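How a Robot Arm Picks Things Up
Junior explainer, ages 8 to 11

A robot arm is a row of stiff links joined by joints. Each joint has a motor. A computer tells every motor how far to turn, and the gripper at the end moves to the right spot.

Picking up one object is a small task. Picking one object out of a mixed bin is harder. Soft things fold, round handles roll, and thin things lie flat against the floor. The students on the Marsden project write the program that chooses where the gripper should close. Each test has 20 tries. A try is a miss if the object drops.

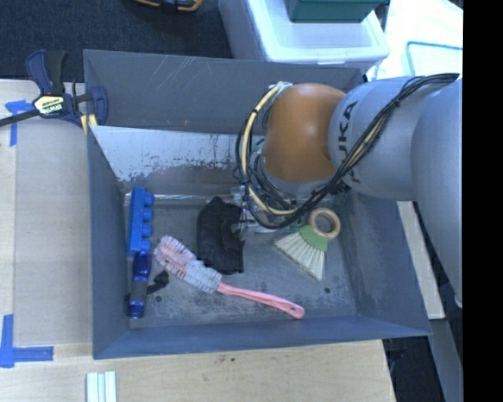

Wostena Student Robotics Club

A brush with a long handle can be held at the handle or at the bristles. The program must pick one. A crumpled cloth has no handle, so it looks for a fold. A toy block has flat sides, and two fingers can press on them.

Words to know
Link: a stiff part of the arm.
Joint: the place where two links meet and turn.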